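Community > Days Out and Visits > Tech and Science

New posts Unanswered Members Search Log in

Posted in April by Reda Mansour

Has anyone been to the open day at Skilska? Taking my dad and two kids

Hello everyone, and thank you in advance, because this board has saved me more than one wasted Saturday-type outing over the years.

There is an open day coming up at Skilska, the robotics workshop out past the Prosser turnoff, and I have put us down for the morning. By us I mean me, my father, my daughter who is 11, and my son who is 4 and has opinions. My father spent his working life in a packing plant and has been reading about robots in the newspaper with a lot of muttering, so when I saw that ordinary people were allowed to come and look, I signed us all up before I had really thought it through.

Now I have thought it through and I have a list of worries. The confirmation email says very little. It gives the address, says to wear closed shoes, and says there will be "live demonstrations of manipulation work," and my daughter had to ask me what manipulation meant and I had to go and look it up. (It means picking things up and putting them down, as far as I can tell. She was disappointed.)

What I would like to know is what you see when you get there. Do the machines do something, or do you stand in a hallway while a person talks over slides? Is it loud? My son is fine with noise he can see the source of and not at all fine with noise that comes from around a corner. Can my father sit down? He walks perfectly well but standing in one spot for a long time bothers his hip, and he will not ask for a chair, so I need to know beforehand whether I should quietly arrange one. And is there anything for a child of four, or am I going to spend the whole morning in the parking lot with him while the other two have a nice time?

Also, if anybody has done both this one and the Gramia tour, I would love to hear which was better. Gramia is closer to us but it costs money, and Skilska is free.

Sorry this is so long. I have tried to shorten it twice and it got longer both times.

Reda

Lyle Gallagher
Member, Prosser area

Hi Reda, I went to the last one with my wife and her sister, and I would say go, with a few things to know in advance.

First, your worry about slides. There are slides, but not many. You start in a front room where a young woman welcomes you and goes over the safety rules, and that took maybe ten minutes with our group. Then they split everybody up, and each group goes around with its own guide. I asked ours how many people had signed up and he said 93, so it was a busy morning, but they staggered the start times and I never felt crushed. The whole visit, door to door, ran us a good bit over an hour, and that was with my sister-in-law asking questions at every stop. She taught school for a long time and cannot let a person finish explaining something without checking that they meant it.

The machines do work while you watch. I want to be fair about this, though, and tell you what kind of work, because I think people arrive picturing a car factory with sparks flying, and that isn't it. The part we all ended up talking about on the way home was an arm handling snacks. Just snacks, the kind of thing you would buy at a gas station. The guide told us that a stiff cardboard box is pretty easy for a machine because it stays the same shape, and that bags are hard, because a bag folds up on itself and slides and looks different every time you set it down. I had never once thought about that. I have been picking up bags of chips my entire life without giving myself any credit.

So they work with wrappers and packets on a plain table, and the arm comes over and goes for one, and you stand behind a line on the floor and find that you are holding your breath. It is slow. I would tell your daughter that ahead of time so she doesn't feel let down. It goes about it the way I go about getting down a ladder these days. But once you have watched it for a little while you stop wishing it would hurry up and you start rooting for it. 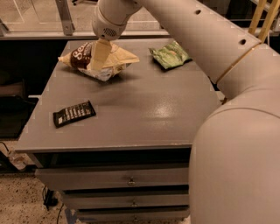

They let us stay at that stop longer than the others, and our guide was good about stepping back and letting us look before he started explaining again. He said they try every item a great many times, with the things laid out a little differently each go, and that the misses are as useful to them as the catches. We saw some of both. When it lost hold of one, a little boy in our group yelled "try again!" and the guide said that was more or less the whole job. My wife has been saying it to me around the house ever since, mostly about the dishwasher.

My sister-in-law wanted to know what it was all for, and he said places that pack mixed orders, where one customer wants a candy bar and a bag of something and the next customer wants something else entirely. Your father may have strong feelings about that, coming from a packing plant. I would encourage him to speak up. There was a retired fellow in our group who had worked a line, and the staff were more interested in him than in any of the rest of us. They asked him how he would pick up a floppy pouch with gloves on, and he showed them with his hands, pinching from the top, and two of them came over to watch. He was about a foot taller when he left.

On the chair question: there are folding chairs along the wall in the front room, but I don't recall any out on the floor itself. I would email them. They answered me the same afternoon when I wrote about parking, so I think they would have one waiting if you asked, and then nobody has to make a fuss over it in front of him.

Noise was not bad at all. A steady hum, and a sort of whir when the arms move. There is an air compressor somewhere in back that kicks on with a bang, and that one does come from around a corner, so you might want to warn your son or bring those ear covers if he has them.

For a child of four I honestly am not sure. There was a table in the front room with blocks and a little hand-held grabber, the kind you use to pick up litter, and the small ones were using it to fish the blocks out of a bucket. That held them pretty well. I think with one adult free to go back and forth you would manage. The coffee is free and is not good, and the restroom is down the hall on the left.

Hope this helps, and tell us how it goes.

Lyle

drat_en_family
Member

Did Gramia two summers ago and Skilska this past fall. Gramia is more polished, with a gift shop, and you ride a little tram. We paid 40 dollars for the four of us. But you are behind glass nearly the whole way and the person talking is reading off a card. At Skilska you can ask things. My kids liked the tram better, I liked Skilska better. If it is free I would start there.

One warning, the map on your phone may send you to the old Draten warehouse. Keep going past it. The entrance is on the far side and the sign is small.

Reda Mansour
Original poster

Oh, thank you both so much, this is exactly the kind of thing I was hoping for and could not get out of that email.

Lyle, I read your part about the retired gentleman out loud to my father at the dinner table, and he pretended not to be listening, and then a good while later, when we were on to something else altogether, he said, "You pinch it below the seal or you'll pop it." So I believe he is coming around. He has since asked me what time we are leaving, twice, and whether he should bring his old gloves. I said yes, bring the gloves.

I wrote to them about the chair and got a very kind answer back. They will have one at each stop for whoever needs it, and the lady said to tell them at the door if we want to go in the first group, when it is a bit quieter. I asked about the compressor as well. She said they can't switch it off but they can tell us which door it is behind, so my son can go and look at the door and get used to the idea of it. I thought that was thoughtful of her.

My daughter has moved on from being disappointed about the word manipulation. She has been setting out snacks on the kitchen counter and trying to pick them up with salad tongs, with one eye closed, and timing herself. The crackers have suffered. My son only wants to know if the robot gets to eat them afterward, and I said I would find out.

And thank you for the tip about the Draten warehouse, because I would absolutely have driven up to it and sat there feeling cross. I will leave an extra quarter of an hour and look for the small sign.

I will come back and write it up properly after we have been, for whoever is searching for this next spring. If anybody knows of somewhere nearby for lunch where a four-year-old can be a little bit loud, I would be glad of that too.

Reda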